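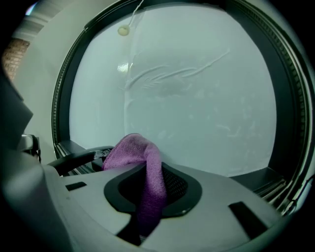
Figure 3. Purple microfiber cloth, folded over on itself, in a gray plastic housing.

3.2 Cloth care and lint release

Households in the Wareo sample washed their cleaning cloths in very different ways, and the differences matter for the lint results in Section 4. Most of the homes kept one set of cloths for the kitchen and used older ones for floors and bathrooms. Few people could say how old a given cloth was. We therefore sorted cloths by condition, using the three-step wear scale from the Brurkier survey, and did not try to estimate age.

Participants filled out a laundry diary for 10 weeks, ending in December. Each entry recorded the water temperature setting, the detergent, whether fabric softener was used, and what else was in the load. Entries with no temperature setting were kept in the data but left out of the temperature comparison. Diaries that stopped before the fourth week were dropped.

Mixed loads were common. Microfiber cloths were often washed with cotton towels, even in homes where the person doing the laundry knew that towels shed lint onto them. When asked why, participants mostly said that a separate load seemed wasteful. A smaller group washed the cloths by hand in the sink and hung them over the faucet or the edge of the tub. These cloths had the lowest wear scores, but they also came from homes that cleaned less often, and we cannot separate the two effects.

Fabric softener was used in over 70 of the recorded loads that contained microfiber. Softener leaves a coating on the fibers and is generally advised against for this type of cloth. Participants who used it did so out of habit for the whole wash and did not add it for the cloths in particular.

For the laboratory part of the study, each cloth was rinsed in a 10 liter tank and the rinse water was passed through a filter. Filters were dried overnight and weighed the next morning. We used the Clernen protocol with one change: the cloths were not cut into test squares, because cut edges release loose fibers that would not come off in normal use. The hemmed edges were left as they were. A set of 100 filters was prepared in one batch so that the blank weights would be comparable.

Two problems came up during weighing. Room humidity changed more than expected in the first week, and those filters were dried and weighed a second time. Some filters also held hair and crumbs, which were removed with tweezers under a magnifier. The Chevalier group has reported the same difficulty with kitchen textiles and suggests a coarse screen ahead of the filter. We added such a screen for the remaining runs, and the two sets are reported separately in Table 2.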